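Ticket 911 — left hand vs right hand, laptop lid task
Status: open
Opened by: Afiq Lumbantobing
Assigned: Gönül Yaman
Bench: Skoltent

Afiq, Feb 22, 2024
Trialling the Rolline multi-finger hand on the left arm against the Pimow parallel jaw on the right. Same controller, same task list. Left hand drops off the bus partway through a run, fingers go to default open and stay there. Right one fine all day. Error in the log is "timeout 168" every time. Power cycle brings it back. Need this sorted before we pick which one to order more of.

Gönül
Which firmware? And is the cable still the one from January?

Afiq
Latest off the Rolline page. Cable is the January one, yes. Straps redone this morning, a bit tighter than I'd like at the wrist.

Gönül
Loosen the wrist strap first. Then set the poll interval to 200 ms, it ships way too quick for our controller. Don't change both at once or we'll learn nothing.

Afiq
Strap loosened, no change. Poll at 200, ran the full list, no dropout. Ran it again, one dropout, near the end, wrist rolled right over. So better but not fixed.

Mirko Barbieri
Saw the same on the Backlund bench. Ours was the connector at the hand end, not the cable. Wiggle it with the log open.

Afiq
Wiggled. Timeout on demand, lol. Connector then. Nicanor has a spare in the grey drawer, will swap tomorow.

Meanwhile on the actual comparison — lid edge is where they differ. Jaw finds the gap from the front and lifts, slips now and then on the rounded bit. Multi-finger is slower to line up, thumb gets in the way. Much nicer on the mouse and the box handle though. Colour of the mat makes no difference to the head camera as far as I can tell, we tried the brown and the white.
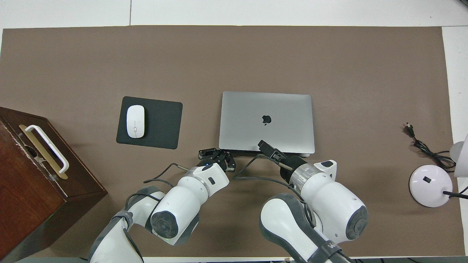
Lid task, jaw on the front right of the laptop, multi-finger open near the front left.

Gönül
Thanks. Keep 2 logs per hand after the swap, same order of objects, and move the lamp cable somehwere else if the right arm starts going wide. Rónán wants the numbers before he'll sign for either.

Afiq
Will do. Leaving open til the connector's in.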